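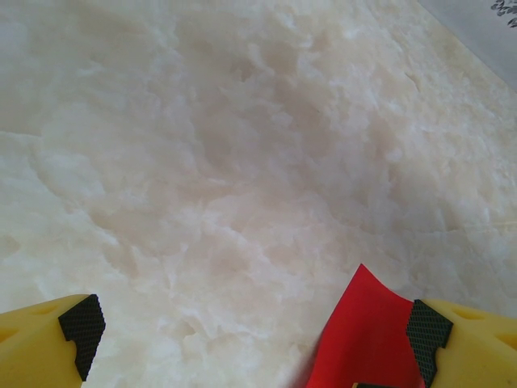
Home Products Care FAQ Contact

Frequently asked questions: sealing and care of stone surfaces

Which sealer do I need?
Ziltau is a water-based penetrating sealer for marble, limestone and travertine. Mirkau is solvent-based and intended for dense granite and slate. Neither product is a coating. They do not add gloss and will not hide existing scratches.

How do I know if my stone needs sealing?
Place a teaspoon of water on a clean, dry area and wait 9 minutes. Wipe it off. If the stone under it has darkened, it is absorbing water and should be sealed. Test more than one spot, including the area next to the sink. Polished onyx often shows no darkening at all and can be left untreated.

Will sealing stop etching?
No. Etching is a chemical reaction between an acid and the calcium carbonate in the stone. Lemon juice, vinegar, wine and many bathroom cleaners will dull a polished finish in less than a minute, sealed or unsealed. Sealer slows staining only.

How do I remove an etch mark?
Light marks on polished marble can be worked out with Durken polishing powder and a damp felt pad. Deeper marks need abrasive pads, starting at 408 grit and finishing at 3000. Honed surfaces should stop well before that – a 3000 pad will leave a shiny patch.

Can I use Skoryk on an oil stain?
Yes. Skoryk is a dry poultice. Mix with distilled water to the thickness of peanut butter, spread over the stain and past its edges, cover with plastic film and tape down. Leave overnight, remove the film and let the paste dry fully before scraping with a plastic blade. Old cooking oil may need a second application. Do not use Skoryk on rust.

What should I use for daily cleaning?
Warm water and a pH-neutral soap. Rinse and dry. Soap left on the surface builds up as a gray film, which customers often report to us as sealer failure.

Is Mirkau still sold in the 284 ml can?
Yes, by mail order. Stores carry the larger size.

My sealer dried to a sticky haze. What now?
Excess product was left on the surface. Apply a small amount of fresh sealer, wait two minutes for it to soften the residue, and buff dry with a cotton towel.

Technical questions not covered on this page go to Esperanza Pacheco, product support. Include the stone type, the finish and the batch number from the base of the can.

Last updated 15 Nov 2017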